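Home | Local | Work & Money | Opinion | Newsletter

Robot arms join the packing tables at Trinolley, and the people there have thoughts

I stopped by Trinolley in November, mostly to find out if the talk was true, and yes, the two-armed machines are in! The company packs repair kits and small parts for shops all over the county, and 36 people work the floor on the early shift. None of them has been let go, which was the first thing I asked (and the first thing everybody asks me).

What has changed is the day itself. New jobs get tried out on a computer first, with simulated arms over a simulated white table, and the packers sit in on those runs before anything moves for real. Seija Ojala spent 33 hours at a screen this fall after years on her feet. She likes the chair, she misses the chatter, and she's gotten pretty bossy about how a gripper ought to come up under an awkward shape!

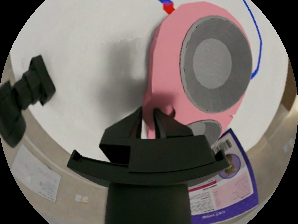

Niilo Halonen isn't sold yet. He told me the screen work is fine for folks who enjoy it, but that he'd like to see it in the pay grade before he gives up his spot on the line, and that 83 cents more an hour doesn't feel like much for learning a whole second job. A couple of people at the lunch table nodded pretty hard at that one.

Management says the pay talks are still open. The software comes from a firm called Erance, and its trainers are in the building until spring. After that the packers are supposed to run the trials themselves, starting with the odd-shaped stuff that used to go to the back table by the loading door.

I'll be back over there once the new grades are posted.

We use cookies to keep this site running. Accept | Manage settings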